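HOUS 2222: Accommodation Services and Housekeeping Operations
Course handout, Module 2: Linen Management
Flekcombe Institute, School of Hospitality

Purpose of this handout

This handout supports the Module 2 lecture and should be read before the first practical session in June. It covers par levels, linen circulation, sorting and the order of work in guest bedrooms. Students who have completed the bridging unit at the Illar campus will recognise some of the terminology, although the stock method used in this course differs and is the one that will be assessed.

1. Par levels

A par is the quantity of linen required to dress every bed and bathroom in a property once. A property operating at three par holds one set in use, one set in the laundry and one set on the shelf. Properties that send linen off site generally require a further par to cover transit, and remote properties may hold more again.

Par is calculated by item and not by bed. A double room dressed with four pillows needs four pillowcases per par, whatever the number of guests. The case study property, Clerker Lodge, holds 700 pillowcases. Students will be asked to work back from that figure to the par level, using the room list distributed in the lecture.

Under-stocking shortens the life of linen. Sheets that return to the bed directly from the dryer have no resting period, and cotton fibres recover poorly when washed and used without a break. Over-stocking ties up capital and shelf space and tends to conceal losses until the annual stocktake.

2. Circulation and records

Linen should be issued on a clean-for-soiled basis. The attendant returns a counted bundle and receives the same number of clean items. Shortfalls are entered on the discrepancy sheet at the time of issue — they are not carried over to the next shift.

Shelves are loaded from the back and drawn from the front so that stock rotates evenly. New stock is marked with the month of issue on the hem. Where a property uses the Nair register, the hem mark and the register entry must agree.

3. Sorting and condemnation

Soiled linen is sorted by fibre, colour and degree of soiling. Stained items are tied separately and are never used for cleaning. Items beyond repair are condemned by the supervisor, recorded, and either cut down (a torn double sheet may yield a cot sheet) or dyed and marked for use as rags. An unmarked rag will find its way back into circulation.

4. Dressing the bed

Industry practice is divided between flat and fitted bottom sheets. Flat sheets press and fold well, stack neatly and may be used top or bottom, which simplifies par calculations. Fitted sheets are quicker to put on and hold their position, but the elastic perishes and they take up more shelf space. Mattress depth must be confirmed before fitted sheets are ordered.
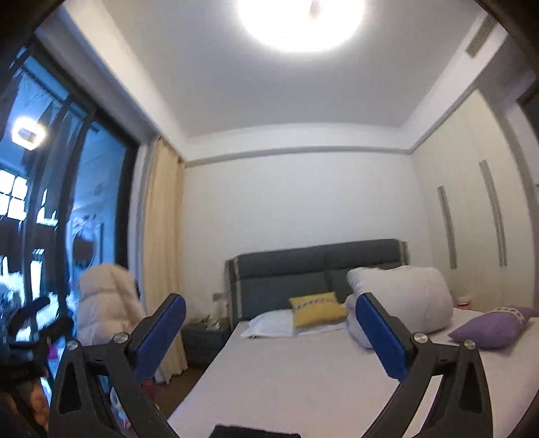

Figure 1. Double bed with a plain white fitted sheet.

The bottom sheet is inspected for stains, tears and stray hair before any further layer is added. The attendant then places the top sheet, blanket or doona, and pillows, working one side of the bed at a time to limit walking. Pillowcase openings face away from the door.

5. Preparation for the practical

Closed, non-slip shoes are required. Students should arrive 15 minutes before the session and bring a pen and a copy of the discrepancy sheet. Manual handling forms must be lodged with the School office beforehand; students without a form on file may observe but may not take part.

Reading: Course Reader, chapter on textiles and laundry.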